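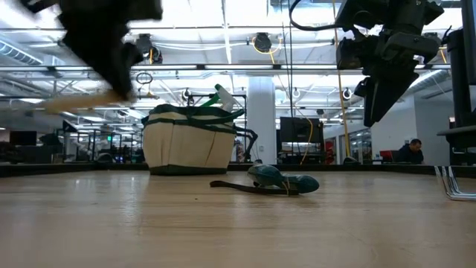
Werkzeugtasche mit Sprühflasche, daneben eine Schlauchbrause.

Tropft der Außenhahn auch bei geschlossenem Griff, liegt der Fehler in den meisten Fällen an der Ventilscheibe. Sie verhärtet mit den Jahren und dichtet am Sitz nicht mehr ab. Der Austausch dauert 20 Minuten, sofern sich das Oberteil lösen lässt. Die Armaturentechnikerin Huiling Lu vom Hersteller Zivavent rät, zuerst das Absperrventil im Keller zu schließen und die Leitung über die Entleerung drucklos zu machen. Danach wird das Oberteil mit einem Ringschlüssel gegen den Uhrzeigersinn herausgedreht.

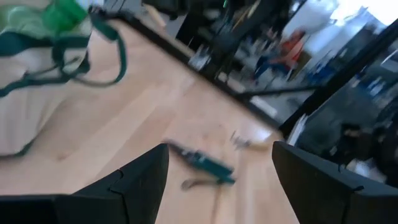

Der Ventilsitz entscheidet über die Lebensdauer der neuen Scheibe. Riefen ab einer fühlbaren Tiefe werden mit dem Sitzfräser abgetragen, sieben Umdrehungen unter leichtem Druck genügen. Kleinteile und Werkzeug gehören dabei auf ein Tuch. Auf hellen Holzdielen wie hier hinterlassen Metallspäne sonst Kratzer, und das Fräswerkzeug von Mallent ist ab Werk geölt.

Beim Einbau wird das Gewinde gefettet und das Oberteil handfest angesetzt. Bei einem Leitungsdruck über 6 bar ist ein Druckminderer vorzusehen. Frostsichere Modelle, etwa die Baureihe Clesby, haben eine lange Spindel und benötigen einen eigenen Dichtsatz.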